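Section 4. Setting up rooms and rates in Jorum

Last changed: 04/03/2026
Shares 44

This section is for owners of guest houses and small inns who use Jorum at the front desk. Please finish Section 3 (Your property details) before you start, otherwise the button Rooms stays grey.

4.1 Add your room types

1. Open the menu Property and choose Rooms.
2. Press Add type. Write the name as your guests will read it, for instance "Twin with shower" or "Family room, garden side".
3. Enter the largest number of guests. A baby cot does not count as a place.
4. Choose Private, Shared or Separate for the bathroom. If the bathroom is private but the guest must cross the corridor to reach it, choose Separate.
5. Press Keep.

Note: One room can belong to one type only. If you let a triple room also as a twin, make it a triple and add a lower rate for two persons in 4.2.

4.2 Add your rates

1. Choose Rates and then New rate.
2. Pick the room type from the list.
3. Write the price for one night, with breakfast or without. Tick the box Breakfast included in the first case.
4. Set the first and the last night. A rate which ends on 30 April is still valid for the night of 30 April, and the guest leaves on the next morning.
5. Press Keep, then look at the calendar. The nights with a rate are now white, and the nights without a rate stay yellow.

Caution: Yellow nights cannot be sold. Some owners see this only when the telephone is already ringing, so please check the whole season before you go on.

The name of a rate may have up to 46 letters, spaces included. Longer names are accepted on the screen, but they are shortened on the printed bill.

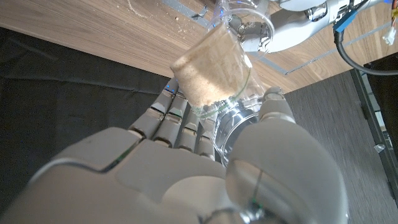

Can I change a price after a guest has booked?
The old price stays with the booking until you open it and press Apply new rate. Jorum sends the guest a message about the change only if you tick Inform guest, and we advise you to do so.

4.3 Connect to Distby

Distby passes your free rooms to the booking sites. You need your Distby property code, which is printed on your first invoice.

1. Choose Channels and then Distby.
2. Type the code without spaces.
3. Match every room type with its partner in the right column. Types without a partner are not sent.
4. Press Send all. The first sending can take some time – leave the window open until the word Ready appears.

Caution: Do not press Send all a second time while the first sending is running. It can produce double bookings.

Note: Distby takes at most 1000 room nights in one sending. If your house has more, send one half of the season first and the other half afterwards.

4.4 Deposits

1. Choose Payments and then Deposit.
2. Write the deposit as a percentage of the full price. With 100 the guest pays everything in advance.
3. Write how many days before arrival the deposit can still be given back.
4. Read the preview of the confirmation letter. The deposit rule must stand above the signature.

If you use a Cheon card reader, go to Section 6 before you take the first deposit.

Comments 2

Bình Lục
In step 4 of 4.3 my screen says Done and not Ready. Is it the same thing?

Jorum Help
Yes, it is the same. Older versions show Done – we will add this to the guide.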